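Clider (logiciel)

Clider est un logiciel de planification et de contrôle destiné à la manipulation d'objets souples par des systèmes à deux bras. Il prend en entrée des images de caméras placées au poignet et produit des trajectoires synchronisées pour deux pinces parallèles. Son domaine d'application principal est le pliage et le rangement du linge. Le projet a été lancé par Clive Holroyd au sein de l'atelier Stillwood, qui en assure toujours la maintenance. La première version publique date de février 2019.

Historique

Le code d'origine de Clider provient de Flondel, une bibliothèque de simulation de tissus écrite par Holroyd pour calculer des plis dans des maillages triangulaires. Flondel fonctionnait hors ligne et ne gérait aucun matériel. Stillwood y a ajouté une couche de perception, puis un planificateur, et l'ensemble a reçu le nom de Clider quand le simulateur n'en a plus été qu'un module facultatif.

Les premières versions supposaient une table unie et un éclairage fixe. Cette contrainte a été levée avec la version 2, dont le module de segmentation a été réentraîné sur des séquences enregistrées dans des logements, au moyen de pinces tenues à la main. Le format des fichiers de configuration a changé à la même occasion et les fichiers de la version 1 doivent être convertis avec l'outil fourni.

Architecture

Le logiciel est divisé en 4 processus qui communiquent par mémoire partagée : acquisition, perception, planification et commande. Chacun peut être arrêté et relancé séparément. Le processus de commande conserve la dernière trajectoire validée et maintient les pinces en position si le planificateur ne répond plus dans un délai de 200 millisecondes.

Les échanges entre processus sont horodatés à la source. Un journal circulaire conserve les 4 000 derniers messages, ce qui permet de rejouer une séquence sans le matériel. Le rejeu respecte par défaut la cadence d'origine. Une option permet d'avancer message par message.

Perception

Le module de perception cherche d'abord à séparer le vêtement de son support. Il calcule ensuite un contour fermé, repère les bords francs et les bords issus d'un pli, puis attribue à chaque portion du contour un score de préhension. Les portions situées sous une autre épaisseur de tissu sont marquées comme incertaines et ne sont pas proposées au planificateur tant qu'une seconde vue ne les a pas confirmées.

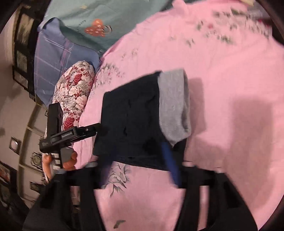 La segmentation du support est la partie du module qui a demandé le plus de réglages. Un drap imprimé produit des contours internes nombreux, que les premières versions confondaient avec des bords de tissu. Sur un drap rose à fleurs, un vêtement bleu marine presque noir se détache nettement par sa luminance, mais les plis de sa surface sont peu contrastés et le contour interne reste difficile à établir. La partie gris clair, repliée du côté droit, pose le problème inverse : son ombre arrondie sur le drap suit exactement sa forme et peut être prise pour une seconde épaisseur. Clider traite ce cas par un filtre qui compare la texture de part et d'autre du bord. Si le motif du support se poursuit dans la zone sombre, celle-ci est classée comme ombre et retirée du contour.

Le module masque également les doigts des pinces avant le calcul. Le masque est déduit de l'ouverture mesurée, puis ajusté sur l'image pour tenir compte de la déformation des bandes souples au contact du tissu. Lorsqu'une bande est dans l'ombre et se rapproche de la teinte du vêtement, l'ajustement échoue parfois. Le masque théorique est alors utilisé seul, avec une marge élargie.

Planification

Le planificateur représente un pliage comme une suite de lignes de pli orientées. Pour chaque ligne, il choisit deux points de saisie, un par pince, et une trajectoire en arc dont la hauteur dépend de la rigidité estimée du tissu. Un paramètre de symétrie impose que les deux pinces quittent le support au même instant. Il peut être désactivé pour les pièces étroites, comme les manches ou les écharpes, qui sont tenues d'un côté pendant que l'autre est rabattu.

La recherche est limitée à 1 000 candidats par ligne de pli. Au-delà, la meilleure solution trouvée est retenue si elle satisfait les contraintes de collision entre les deux bras. Dans le cas contraire, le processus renvoie le code d'état PLAN_VIDE et attend une nouvelle image. Le plan est recalculé après chaque pli, à partir de l'état observé.

Commande

La commande combine une consigne de position et une limite d'effort à la fermeture. La limite est définie par classe de tissu dans le fichier tissus.conf. Les valeurs livrées conviennent au coton et au jersey ; la laine épaisse demande en général une ouverture initiale plus large. Le glissement est détecté par la variation de l'ouverture mesurée pendant le levage, sans capteur tactile.

Outils associés

Penrose est l'outil d'annotation distribué avec Clider. Il affiche côte à côte les vues des deux poignets et permet de tracer les contours, les lignes de pli et les points de saisie. Les annotations sont enregistrées dans un fichier texte, un par séquence, et peuvent être fusionnées avec celles d'un autre opérateur. Penrose signale les désaccords sur l'ordre des plis mais ne les résout pas.

Un convertisseur en ligne de commande, clider-import, lit les séquences enregistrées avec des pinces portatives et recale les deux flux sur une horloge commune. Il corrige aussi la distorsion des objectifs grand-angle si un fichier d'étalonnage est présent dans le dossier.

Limites connues

Clider ne gère pas les vêtements retournés ni les pièces dont une partie pend hors du support. Les tissus transparents sont souvent segmentés de façon incomplète. Les fermetures à glissière et les boutons ne sont pas modélisés, et un pli qui passe sur une fermeture rigide peut se rouvrir après le relâchement. La prise en charge des housses de couette, annoncée par Stillwood en juillet, figure dans la branche de développement.

Voir aussi

Flondel
Penrose (outil d'annotation)
Manipulation d'objets déformables
Asservissement visuel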